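Teltbridge Short Course Listings

Version notes and data card, last revised September 4, 2022
Maintainer: Trinidad Bustos

Summary

A flat table of short courses in smallholding and home crafts, as offered to children and adults in and near Teltbridge. It covers hen keeping, soft cheese, bread, willow weaving, seed saving, candle dipping and kitchen pottery. There are 475 rows, one per course listing, and 22 columns. The table was put together to feed the search page on the Holimura site and is released on its own so that other listing sites can use it.

Files

listings.csv - the main table, UTF-8, comma separated, header in the first row
providers.csv - names and contact pages of course providers, joined on provider_id
kit.csv - things a student has to bring or will be lent, joined on listing_id
changes.txt - a plain list of edits between versions

Main columns

listing_id: text, never reused, even after a listing is withdrawn.
title: as printed by the provider, with capitals toned down.
age_min and age_max: whole years. Blank age_max means no upper limit. A listing with two age groups is split into two rows with the same parent_id.
group_min and group_max: smallest and largest number of students the provider will run the course for.
fee: per student, in pounds, with two decimal places. Fees charged per family go in fee_family and fee is left blank.
length_min: running time in minutes. Where a provider gives a range, the lower figure is stored here and the upper one in length_max.
adult_stays: yes, no or blank. Blank means the provider did not say.
summary: free text, limited to 800 characters. Longer text is cut at the last full sentence.
notes: free text, limited to 1000 characters, not shown on the search page.

The other columns are listed in the header of listings.csv with one-line comments in changes.txt.

Kit table

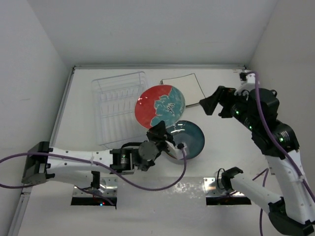
Each row of kit.csv is one kind of item for one listing, with the columns item, lent, quantity, colour and remark. Item names come from a short word list, so "dinner plate", "big plate" and "plate, large" are all stored as plate. Colour is filled in only for pottery and dyeing courses and takes up to two values, parted by a slash. A plate such as the round one in the picture, with one half red-orange and the other teal-blue, would go in as red-orange/teal-blue, and the leafy pattern on the blue half would go in remark. The order of the two values has no meaning. Shades are kept as the provider wrote them and have not been mapped to a colour chart.

Collection

Listings were copied by hand from leaflets, provider web pages and the notice sheet sent out by Hakim, the bookings office that handles most of the children's courses. Where the leaflet and the web page disagreed, the web page was used and the other value was put in notes. Providers were sent their own rows to check in July. Rows that came back with corrections have checked set to yes. Rows with no reply have checked set to no, and should be treated with more care, fees above all.

Withdrawn courses are kept, with status set to closed. Filter on status before counting anything.

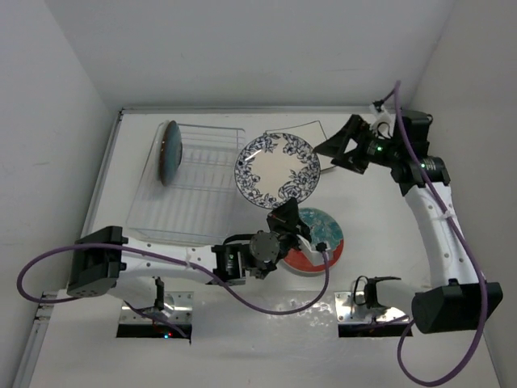 Start dates are not held in the main table. Most providers run a course when enough people have signed up, and a stored date would be wrong within weeks. The column season gives spring, summer, autumn, winter or any, taken from the provider's own wording. Courses that depend on live animals or a growing crop are never marked any, even if the leaflet says "all year".

Known problems

Age groups that overlap at one end (four to seven, then seven to ten) are stored as printed. A search for age seven returns both rows.

The Plarkska barn moved to a new entrance after most of its rows were entered. The postcode is still right but the directions in notes are not.

Fees for cheese courses sometimes include the milk and sometimes don't. The column fee_includes was added late and is blank for older rows.

A few titles contain a line break inside quotation marks. Spreadsheet programs cope with this, simple line-by-line readers will not.

Use

The table may be copied, changed and reprinted with credit to the Teltbridge listings. Please do not present the fees as current without checking with the provider. Contact pages in providers.csv are for booking enquiries and should not be loaded into mailing lists.

Corrections

Send the listing_id, the column name, the old value and the new one. Changes to provider names need a note from the provider. Corrections are entered in batches and appear in changes.txt under the next version number.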